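Manteles individuales estampados y bandeja compartida: criterio de colocación

Foro Mesa y Menaje > Montaje y servicio > Desayunos

remutero
Mensajes: 313
Abro hilo para no seguir ensuciando el de cuberterías. Estamos cerrando la guía de montaje del desayuno en Louro y no hay acuerdo sobre dos puntos: dónde va el cuchillo y a qué distancia del individual se deja la bandeja central. El servicio es de bagels, uno por persona más reposición, con taza a la derecha y plato pequeño. El individual mide 43 x 30 y va estampado. No hay plato de pan aparte.

La norma que tenía redactada Adhiambo Rotich antes de pasar al otro local decía: tenedor a la izquierda, cuchillo a la derecha con el filo hacia el plato, taza en la esquina superior derecha. El problema es que con ese ancho de mantel el lado derecho se queda sin sitio en cuanto el plato lleva asas.

tresdientes
Mensajes: 2293
La norma de Rotich es la correcta y no hay nada que discutir. Si el plato con asas no cabe, se cambia el plato. El cuchillo a la izquierda solo se admite en el plato de pan y en formato mantequillero.

remutero
Mensajes: 313
Cambiar el plato no es una opción, hay stock para dos temporadas. Por eso pregunto por la colocación.

v_asby
Mensajes: 473
Nosotros en Asby agrupamos los cubiertos a la izquierda desde julio. Tenedor por fuera, cuchillo por dentro, los dos paralelos. No es protocolo de banquete, es desayuno. Ventajas: la mano derecha llega a la taza sin pasar por encima de nada y el camarero repone el café sin mover cubiertos. Inconveniente: el comensal diestro tiene que coger el cuchillo cruzando el plato.

Pongo una referencia de montaje con los cubiertos agrupados, bandeja incluida:
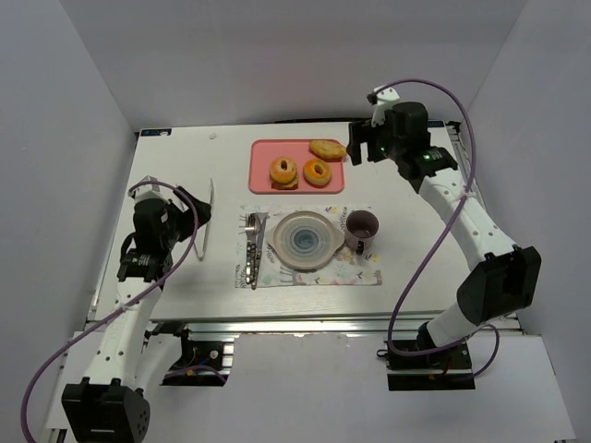
Cubiertos a la izquierda, plato con asas al centro, bandeja al fondo del individual.

Fijaos en la separación entre la bandeja y el borde del mantel. Ahí va prácticamente seguida, y para mi gusto es lo adecuado en mesa rectangular cuando come una sola persona. En mesa de dos la bandeja pasa al eje.

tresdientes
Mensajes: 2293
El mango del cuchillo se sale del individual. Poco, pero se sale. Y va torcido respecto al tenedor. Si se va a defender una alternativa a la norma, al menos que esté alineada.

v_asby
Mensajes: 473
Correcto en las dos cosas. La alineación es independiente del criterio. En nuestra hoja consta: extremo del mango a un dedo del borde inferior, ambos cubiertos a la misma altura.

platollano
Mensajes: 4
Una duda de quien lleva poco en esto. Las asas del plato, ¿se orientan siempre a izquierda y derecha? En casa las pongo hacia las esquinas y así ocupan menos a lo ancho.

remutero
Mensajes: 313
En horizontal. En diagonal se gana sitio, pero la de arriba apunta a la taza y la de abajo sale hacia el comensal. Lo probamos un viernes con el comedor lleno y se volvió al montaje anterior a media mañana.

tresdientes
Mensajes: 2293
Sobre la bandeja tengo una objeción distinta. Mezcla piezas rellenas y sin rellenar. El bagel con relleno se sirve aparte o con separador, porque suelta, y el que está al lado acaba con la base húmeda. En la bandeja de borde bajo no hay forma de evitarlo.

v_asby
Mensajes: 473
Discrepo. Con papel debajo y reposición cada 20 minutos no hay tal problema. Las esquinas redondeadas y el borde realzado bastan para que no se desplace nada al llevarla a la mesa. El separador complica el lavado.

tresdientes
Mensajes: 2293
En la foto no veo papel.

v_asby
Mensajes: 473
La referencia era para los cubiertos. El papel lo añado yo en la hoja.

molde_y_masa
Mensajes: 473
Entro por el tema del estampado, que se menciona en el primer mensaje y luego se ha dejado. Con fondo claro y dibujo de hojas, flores y animales en tonos apagados, el plato translúcido se pierde un poco, pero el cubierto metálico se lee bien. El tenedor de mango oscuro moteado ayuda. Si toda la mesa va en claro, el mango oscuro marca la posición y el personal nuevo se equivoca menos. El rosa de la bandeja lo discutiría. Con lavanda o gris alrededor funciona; sobre madera, en mi opinión, no.

Para individuales de este tipo usamos los de Brikance. Vinílicos, se limpian con bayeta. El de tela hay que descartarlo en desayuno por las migas y el café.

remutero
Mensajes: 313
Los nuestros son de tela con resinado, marca Remutard. Aguantan la bayeta pero se ondulan por las esquinas a partir de cierto número de lavados. No tengo la cifra exacta.

platollano
Mensajes: 4
¿Se planchan?

remutero
Mensajes: 313
Por el revés y con paño. La etiqueta dice que no.

tresdientes
Mensajes: 2293
Volviendo al asunto. Propongo redactarlo así: cuchillo a la derecha como norma general – cuchillo a la izquierda, por dentro del tenedor, solo cuando el plato lleve asas y el individual mida menos de 45 de ancho. Me sigue pareciendo una concesión, pero por lo menos está acotada.

v_asby
Mensajes: 473
Lo firmo si se quita lo de 45. El ancho útil depende del diámetro de la base de la taza y del plato con asas incluidas. Midiendo lo que queda libre a la derecha: menos de 4 cm, cubiertos a la izquierda.

remutero
Mensajes: 313
Con los nuestros quedan alrededor de 3, así que entran en la excepción con cualquiera de las dos redacciones. Lo paso a la guía con la medida de espacio libre. La distancia de la bandeja la dejo en dos dedos desde el borde superior del individual, salvo que alguien tenga un motivo para más.

tresdientes
Mensajes: 2293
Cuatro dedos. Con dos, al coger la pieza del fondo se roza la taza con la manga.

v_asby
Mensajes: 473
Depende de la altura de la taza. ¿Qué modelo lleváis?

remutero
Mensajes: 313
La baja, de 9 cm. Mañana mido con la bandeja llena y lo pongo.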